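4. Station, Task Set and Collection Procedure

4.1 Hardware as delivered

All trials used the Nanby two-arm tabletop kit sold by Navton. The kit was bought at list configuration and assembled at the Virnville site without help from the vendor. It consists of a black aluminum extrusion frame, a wooden work surface set inside the frame, two follower arms, mounting plates, a camera set and a control computer preloaded with the Demissie recording software, release 2. The order also included a spare gripper, which was not used for any trial reported in this paper.

The follower arms attach to opposite side rails by flat base plates. The base plates can be moved along the rail after the fasteners are released. The vendor manual recommends mounting the arms directly opposite each other. Before data collection began we tried several offsets and fixed one for the whole study, so that reach differences between arms are constant across tasks. The overlap region of the two workspaces is smaller than the product sheet suggests. The sheet gives reach to the wrist flange with the arm level. With the gripper pointing down, the usable area contracts on both sides, and objects near the front corners can be grasped by one arm only.

Joint cables run outside the links. Cable slack was set by hand during assembly. Too little slack limits wrist rotation, and too much lets a loop drop to the height of the objects on the table. The manual gives no value for it. We adopted the shortest loop that permitted full wrist travel and checked it at the start of each session.

4.2 Cameras and timing

Each follower arm carries a small camera at the wrist. Further cameras are fixed beside or above the table. The Demissie software timestamps all streams on the control computer at arrival and not at exposure. Streams are therefore aligned to the arrival clock, and any constant transport delay remains in the data. We estimated the delay for each camera with a blinking light source and stored the result with the session metadata. It was not subtracted before export, so that the released files match what any other purchaser of the kit would obtain.

Automatic exposure is enabled by default on all cameras and was left on. The station in Virnville stands in a room with large windows, and wrist views facing them saturate in part. Fixed exposure was evaluated in July and rejected for the wrist cameras, as the table surface became too dark to locate thin or translucent parts. The fixed views were less affected.

4.3 Container task

The container task was chosen as the main evaluation for the kit because it involves objects with poor visual contrast. The operator moves drawing supplies between or within translucent plastic containers of yellow-green color. Both arms may be used. Either arm may hold or steady a container while the other arm works at it, and the operator is free to choose the roles. The start layout is varied by hand between episodes and is not measured.
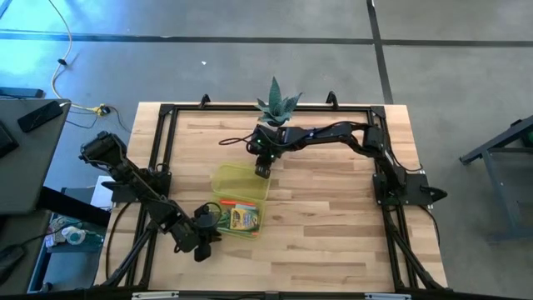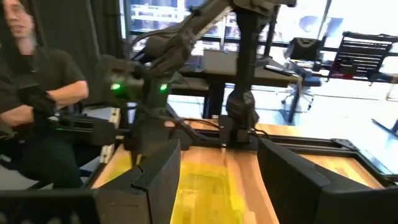
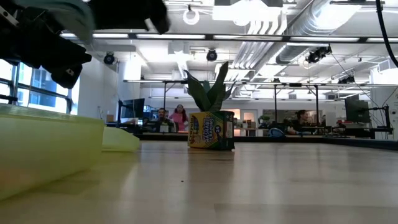
Figure 3. Container task on the Nanby station. First: whole tabletop with both follower arms. Second: view along the open gripper fingers toward the other side of the workspace. Third: view across the tabletop, with a container in the foreground.

An episode begins when the operator presses the record key and ends when the operator presses it again. Idle time at either end was not trimmed. Episodes were marked as accepted, rejected or aborted by the operator at the time of recording, and a second reader later checked the marks against the fixed views. Where the two marks differed, the mark of the second reader was kept.

The translucent walls cause two separate problems. Container edges seen from the wrist are hard to tell from their own reflections on the wood, and operators who relied on the wrist view alone tended to close the gripper short of the rim. The walls also flex under a one-sided grasp. The kit has no force sensing at the fingers, only motor current at the gripper joint, and the current trace does not separate a firm grasp on a stiff object from a deep grasp on a flexible one. We record the trace but do not use it for marking.

4.4 Data volume

The full collection holds 2213 accepted episodes over all tasks. Of these, some 500 belong to the container task. A further 276 episodes were recorded and rejected; they are kept in a separate folder with the reason for rejection in a short text field. The most frequent reasons were a dropped camera stream, an object leaving the table, and contact between the two arms. Aborted episodes were deleted at the end of the session and are not included in any total.

Dropped streams were concentrated in early sessions. The vendor supplied a revised driver on 23 October 2020, after which the fault was rare but did not disappear. Sessions recorded before and after the driver change can be told apart by the version string in the metadata. We found no difference in joint data between the two groups and pooled them.

4.5 Suitability of the kit for repeated collection

The frame held its geometry well. Base plate positions were checked against scribed marks on the rails, and no plate had to be reset during the study. The wood surface is less satisfactory. Its grain has strong color variation, and its finish reflects overhead lights, which produced bright streaks in the fixed views at low angles. A matte cover would reduce this. We did not fit one, in order to keep the station in its delivered state.

Gripper fingers were inspected at each session start. The wedge shape suits narrow objects lying flat on the table and allows the tips to slide under a thin part. It is less suited to round objects, which tend to roll out toward the tips as the fingers close. Navton lists a second finger type with a curved pad, not tested here.

Setup time per session was dominated by camera checks. The Demissie software has no single screen on which all streams can be viewed together at full rate, so each stream was opened, inspected and closed in turn. Calibration files are overwritten without a prompt when a new calibration is saved under the same station name. We worked around this by copying the calibration folder before every session. The copies are distributed with the data, and the export scripts described in Section 5 read the copy that matches the session and ignore the current one.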